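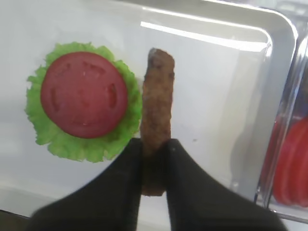

Emumdale

Emumdale are a folk and brass band formed by the singer Maeve Mulcahy and the trombonist Gert Masilela. They are best known for long tours of village halls, pubs and very small festivals, and for the cheerfully loud record that came out of them, Lodier.

Formation

Mulcahy and Masilela met while filling in for absent members of the same wedding band, and began writing together within the month. Svenja Bühler joined on accordion, followed by the drummer Narendra Yadav and, last of the five, Shanti Bansal on fiddle. Bansal's arrival changed the sound a great deal. Early songs leaned on the trombone for the tune, but from then on fiddle and brass chased each other through nearly everything the band played, and the results are a joy.

Touring

The first proper tour took in 16 towns, with the band sleeping on floors and sharing one amplifier. Yadav cut his kit down to a snare, a cymbal and a suitcase played with a foot pedal — a set-up he kept for years after there was room for a full one. The suitcase can be heard thumping away on "Cunilard", still the usual closing number and a wonderful racket when the whole room joins in.

By the end of their third year on the road they had played 222 shows. Bühler kept a notebook of every set list, and several of its pages were printed in the sleeve of the second album.

Recordings

Lodier was recorded in a school hall in July, mostly live, with the windows open. Swifts are audible during the quiet middle part of "Ferry Song". The follow-up, Upadhyay, has 19 tracks, many under two minutes long, and gives Bansal her first lead vocal. It's the stranger of the two records and probably the better one, with some of Masilela's finest playing — especially the slow, muted solo on "Salt Road".

Members

Maeve Mulcahy — vocals, guitar
Gert Masilela — trombone
Svenja Bühler — accordion, backing vocals
Narendra Yadav — drums, suitcase
Shanti Bansal — fiddle, vocals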